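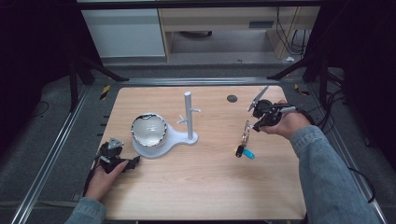
Tapia Tabletop Recordings, release 2

Welcome, and thank you for taking a look at Tapia. It is the set of recordings that comes with the Norent hand-held gripper kit, and it covers everyday tabletop handling done by a person holding one gripper in each hand. If you have just bought the kit, you will find it useful as a picture of what your own recordings ought to look like when everything is set up properly. If you haven't bought anything and only want the data, that's fine too, and you can skip the parts about cables.

This README replaces the one from the first release. We have tried to fold in the questions people sent us over the winter, so it has grown quite a bit, and some of the sections are longer than you may need. The short version is: read "Folder layout" and "Known problems," then come back for the rest when something puzzles you.

What is in the release

The release holds 681 recordings. Each recording is one attempt at one short task, from the moment the operator gives the start signal to the moment they give the stop signal, and runs up to 70 seconds. Every recording has a head-view video, a video from each gripper, the gripper opening over time, and a small text file with the task name and the operator's notes, if they left any.

Of these, 680 have all the streams in full. The odd one out is missing the left gripper video because the cable worked its way loose partway through a session. We went back and forth over whether to drop it, and in the end we kept it and flagged it, as a good many of you write loaders that ought to cope with a missing stream and it makes a handy test. Look for "incomplete" in the status column of the index if you would like to leave it out.

The tasks are small household ones: picking up keys and putting them into a bowl, moving a bowl from one place to another, hanging things on a stand and taking them off again, turning a lid. Nothing in here is heavy, hot, sharp or wet. We picked objects that most people could find in a kitchen or a hallway, and you are very welcome to swap in your own when you try to repeat a task.

The kit and the other pieces

Three names come up over and over in the file notes, so it may help to have them in one place.

Norent is the hand-held gripper kit itself: a left gripper, a right gripper, their cables, and the head mount for the overhead view. Itton is the metal support frame that we sell separately. You do not need an Itton frame to record, though it does make it much easier to get the table back to where it was last time. Samelau is the recording program, which starts and stops all the streams together and writes the index file.

The recordings were made with all three. If you use Norent with some other recording program, the videos will be perfectly usable, but the index will not be written for you and you'll have to put one together by hand (there is a blank one in the templates folder, with the column names already filled in).

Folder layout

Unpack the archive anywhere you like. Inside you will find:

index.csv, with one row per recording
recordings, with one folder per recording
calibration, with the lens and timing files
templates, with a blank index and a blank notes file
tools, with the viewer and the checking script

Inside each recording folder:

head.mp4
left.mp4
right.mp4
opening.csv
notes.txt

The file names are the same in every folder, so please be careful when you copy files out. We have heard from more than one kind soul who moved a batch of videos into a single directory and ended up with only the last one! The export command in the viewer puts the recording name in front of the file name, and we do recommend using it.

The columns in index.csv are recording, task, object, table_position, status and comment. The comment column is free text and is not tidy. Some operators wrote whole sentences in it and some wrote nothing at all.

The three views

The head view shows the table and both hands, and it moves as the operator's head moves. You will see it drift a little when somebody leans in. We thought about smoothing it and decided against it, on the grounds that anyone who wants steady video can do that themselves, while nobody can put the original motion back once it has gone.

The gripper views are much closer. The fingers sit at the bottom and whatever is being handled comes and goes beyond them, often only partly in view. Newcomers sometimes worry that their gripper camera is mounted wrong when an object fills one corner and slides out past the top. In most cases it is mounted just as it should be, and you can check by comparing your own video with any of ours. 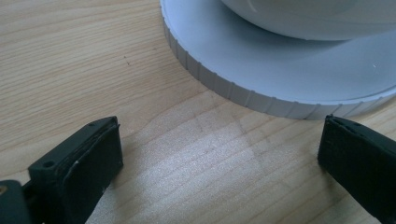

Gripper view: open fingers over the tabletop, with a ridged round rim to the upper right.

Bright patches on the table are common in the gripper views, more so on pale wood. We left the room lights as they were and did not put a cloth or mat down. If your training code is sensitive to glare, you may want to look through a handful of recordings by eye before you settle on your settings. We found that lowering the exposure took care of most of it in our own trials – at the price of darker fingers, which are black to begin with and lose their edges quickly.

How a recording is made

The routine is the same every time, and we would suggest following it closely for your first session and then changing whatever you like.

1. Clear the table and place the objects for the task.
2. Run both cables toward the outside, away from the objects, and leave enough slack to reach the far edge of the table.
3. Pick up both grippers, and open and close each one fully.
4. Give the start signal in Samelau and wait for the tone.
5. Do the task at a natural pace.
6. Hold both grippers still for a moment.
7. Give the stop signal.

Step 3 is the one people leave out. The full open and close is how Samelau learns the range of each gripper for that session, and without it the values in opening.csv will be in the right order but on the wrong scale. The checking script warns you when it can't find a full open and close, so do run it before you pack everything away.

As for pace, please don't rush. Our early operators (lovely people, every one of them) were so eager to finish a task cleanly that they moved faster than they ever would at home, and we ended up recording a good part of the first release again. A slow recording can always be sped up later on.

Both grippers are recorded even when the task calls for only one hand. The idle gripper usually rests on the table or is held off to the side, and we do not mark it as idle in the index. You can tell from opening.csv, where the value hardly changes.

Checking your download

Open a terminal in the folder where you unpacked the archive and run:

python tools/check.py --index index.csv

It reads each folder in turn and prints a line for anything missing or damaged. On a healthy copy you will see one warning, for the incomplete recording mentioned earlier, and then the word "done." If you see more than that, the download was most likely interrupted, and fetching it again is quicker than trying to mend it.

To open the viewer:

python tools/view.py --recording NAME

Put the recording name from the index in place of NAME. The space bar pauses, the arrow keys step forward and back, and the E key exports the recording you are looking at. All three videos play side by side, with the gripper opening drawn underneath.

Known problems

The clocks of the two gripper cameras can drift apart slightly over a long session. The timing files in the calibration folder correct for it, and the viewer applies them for you, but your own loader won't unless you tell it to.

Finger pads wear, and their edges can start to lift. We changed pads between sessions and did not note down when, so the look of the fingers varies somewhat from one recording to the next. For most uses it makes no difference. If you are trying to locate the fingertips by their outline, though, expect some trouble.

Object names in the index are not fully consistent. You will find both "mug stand" and "mug tree," and both "keys" and "key ring." We plan to settle on one name for each in the next release and would rather not change them halfway.

Shiny objects show reflections of the grippers and of the room. No faces are readable in any of them as far as we could find. If you do spot something we missed, please tell us the recording name and the time within it, and we will take care of it.

What it suits, and what it doesn't

Tapia works well for trying out a loader, for learning short pick-and-place motions, and for comparing your own Norent recordings against ours. It has only tabletop work in it, all indoors, and we would not lean on it for anything involving people other than the operator, or for force, as the grippers do not record how hard they squeeze.

Getting help

Send questions through the support form in Samelau, under Help, and mention Tapia in the first line so that it reaches the right desk. Please attach the output of the checking script, along with one recording folder if the trouble is in your own data. We aim to publish the next release in May, and corrections to the index are welcome until then.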